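Flasard Peel-Off Base Coat

Peelable base coat for use under glitter and textured polish
Bottle with brush
Made by Plement

Product details

Flasard is a water-based base coat that dries to a thin, rubbery film. Polish goes on over it in the usual way. When you want the colour off, you lift the edge of the film with an orange stick and peel the whole lot away, glitter included, with no soaking and no foil wraps.

It was made with glitter in mind, and that is still what most customers buy it for. It also works well under flakies, sugar textures, heavy stamping and anything else you would normally put off removing. We don't recommend it under gel polish, as the lamp makes the film brittle and it comes away in chips.

The coat is milky white in the bottle and goes clear when dry. If you can still see white patches on the nail, it isn't ready for colour.

How to use

Wash your hands and dry them well. Wipe each nail with remover, even if the nails are bare, and leave off hand cream and cuticle oil until the manicure is finished.

Apply one coat of medium thickness. Very thin coats are harder to peel and tend to come off in strips. Keep the brush a little way back from the cuticle and the side walls, because polish that reaches the skin will catch and start to lift.

Leave to dry for 5 minutes. In a cold room it can take longer.

Apply your polish. With most glitters 2 coats are enough. Finish with any top coat.

To remove, slide a wooden stick gently under the film at the cuticle end and work across before pulling. If it resists, hold your fingertips in warm soapy water for a moment and try again. Don't force it. Any bits left behind will come off with ordinary remover.

How long does it last?

Most people get 3 days. Oily nail beds get less, and long baths or washing up without gloves will shorten it for anybody. For a longer wear, use a thinner coat and cap the free edge with your top coat. If you want a manicure to last the week, choose a standard base coat instead.

Which size?

The standard bottle has a short brush and suits home use. The Albers refill is a 100 ml screw-top bottle without a brush, meant for topping up the standard size. Use the small funnel supplied and fill no higher than the shoulder of the bottle, or the brush will push the base out over the neck when you close it.

Please don't decant Flasard into an old polish bottle. Traces of solvent turn the base to lumps, however well the bottle has been rinsed.

Cleaning the brush and bottle neck

Use warm water only. Remover will make the base go stringy and ruin the brush. Wipe the neck with a damp cloth after every few uses so that the cap doesn't stick. If the cap has already stuck, stand the neck in warm water until it turns.

Spills should be wiped up while wet. Once dry, the base peels off glass, tile and sealed surfaces, but it will not come out of fabric.

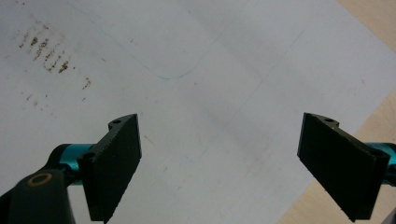 Storage

Keep upright with the cap tight, away from radiators and out of direct sun. Flasard contains water and will spoil if it freezes, so don't leave it in a car or an unheated shed over winter. A bottle that has frozen will look grainy and won't form a proper film.

The base thickens slowly after opening. A few drops of cooled boiled water will loosen it. Do not add polish thinner.

Ingredients and safety

The full list of ingredients is printed on the carton. Flasard contains a latex-type film former and must not be used by anyone with a latex allergy. For external use only. Keep out of reach of children. Stop using it if the skin becomes red or sore.

Delivery and returns

Orders are packed at our Amville shop and sent by second-class post. Refill bottles go by parcel because of the weight. We do not send Flasard overseas between December and February, when parcels may freeze on the way.

Unopened bottles can be returned for a refund. We can't take back opened bottles unless they are faulty. If yours arrives lumpy or leaking, send us a photo of the bottle along with your order number and we will replace it.

Goes well with

Plement Quick Top Coat
Orange sticks, pack of 100
Albers bottle funnel, spare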